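Working Group on Bench Practice for Two-Arm Packing Cells
Minutes, 15th September
Place: Jokstead, upstairs meeting room
Chair: Tamsin Lindqvist
Present: members from Jokstead, Trondard and Calloway. Apologies received from Callari.

1. Minutes of the previous meeting
Accepted with one correction. In section 3, "gripper pad" should read "finger pad" throughout.

2. Draft practice note, corded items into mailer boxes

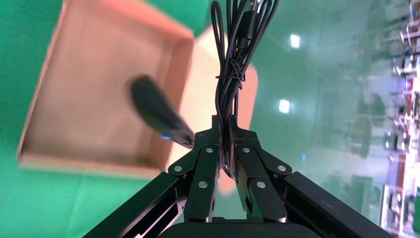
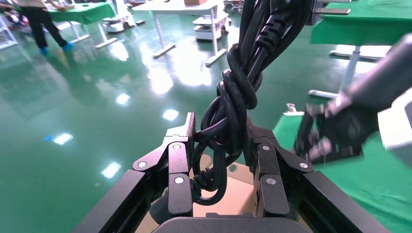 Wrist views, cable held between the fingers
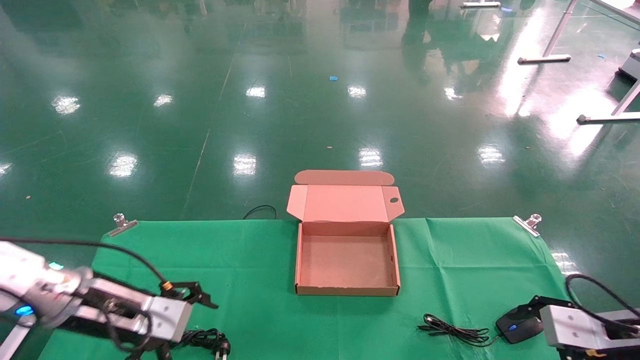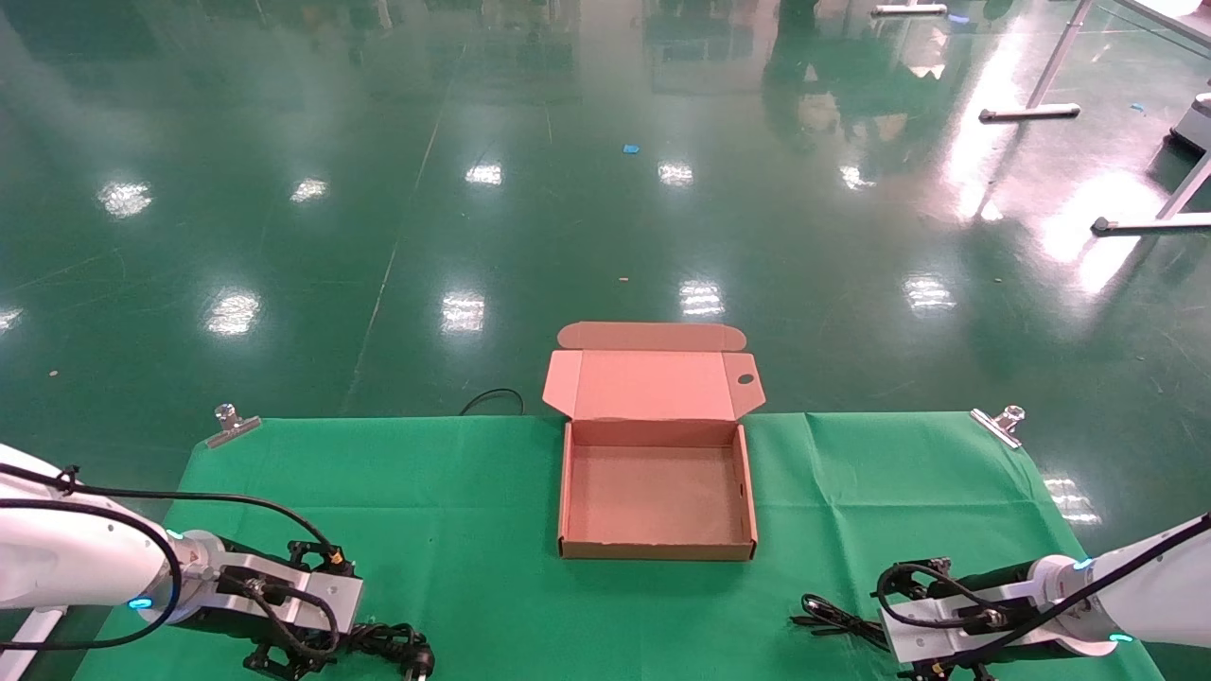

2.1 Scope. The note covers tabletop cells with two arms and one open box, where the items have a cord attached. Loose cable without an end fitting stays in the general note. Calloway asked that battery packs be left out entirely. Agreed.

2.2 Cord preparation. The draft says cords "should be tidy." Trondard objected that this cannot be checked. Replacement text: each cord is gathered into a hank before the run, and no free end may hang lower than the length stated on the cell sheet. A plug that swings during transfer counts as a free end. Whether a knot is an acceptable way of securing a hank was discussed at length. Jokstead is in favor; Calloway prefers a removable tie. Left open.

2.3 Grip point. The hank is to be gripped on the strands and never on a plug body or connector housing. Agreed without change.

2.4 Work surface. Where a cloth is used, it is to be clipped on the far edge at two points at least. Wrinkles are allowed outside the box footprint. Trondard wanted a limit on wrinkle height -- no one could propose a way to measure it at the bench, and the point was dropped.

2.5 Box position. Lid fully open and clear of the path of both arms. The position is to be marked on the cell sheet, with the box put back to the mark after every cycle. The chair noted that the present wording allows the box to be turned on the spot, and will add a line on orientation.

2.6 Arm cables. Cable runs along the arm need enough slack for full wrist rotation, but a loop must not be able to catch on an open lid. The check is done by hand at reduced speed at the start of each shift. Calloway asked for the check to be repeated after any tool change. Agreed.

2.7 Persons near the cell. The draft requires a marked standoff line during automatic running. Jokstead has no line on the floor at present and will use tape until the note is final. Anyone crossing the line calls out first, and the operator pauses both arms. One arm paused and one moving is not accepted as a paused cell.

3. Trial cycles
The group considered how many cycles a cell should complete before sign-off. Calloway proposed 1,000. Trondard considered this too many for a cell that changes items often, and suggested 16 per item type, repeated after each change. Compromise: 1,000 for a new cell, 16 for a new item in an approved cell. A dropped item restarts the count in either case. An item placed in the box with its cord over the wall is recorded as a fault, but the count continues.

4. Record keeping
Cell sheets are to be kept at the bench in paper form. Callari had sent a written comment asking for electronic sheets only. Held over until Callari is present.

5. Actions
Lindqvist: revise 2.2, 2.5 and 2.7 and circulate.
Trondard: short comparison of knotted and tied hanks, one page.
Calloway: wording for the repeat check in 2.6.
Jokstead: floor tape, and a blank cell sheet for comment.

6. Next meeting
December, at Trondard. Date to be set by the chair once Callari has replied.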